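Opinion > Columns > Sultside Letters

Stitching deserves a better press. We admire the cutting, the bold bit, and treat the sewing up as a sort of tidying that somebody does while the kettle boils. My uncle had an operation in August and could tell you all about what came out. What was put back together, and with what, he hadn't thought to ask.

I learned to darn at 57, badly, from Hye-jin Ki, who unpicked my first sock without a word. A knot, she told me later, is a promise made to a bit of string. My promises came undone in the wash. So I am easily impressed by anyone who can tie dark thread in a pale, slippery surface and leave the ends short and bristling like whiskers, with blood all round the work.

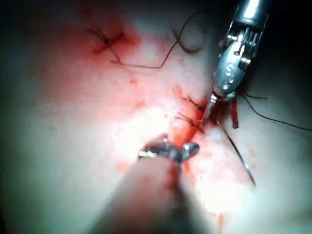

Talha Arain, who reads these columns so that he can disagree with them, thinks I am being sentimental about haberdashery. Perhaps. But he has a scar 6 inches long from a garden gate at Wallmont, and he shows it to people at dinner. I have yet to hear him mention the gate's needlework.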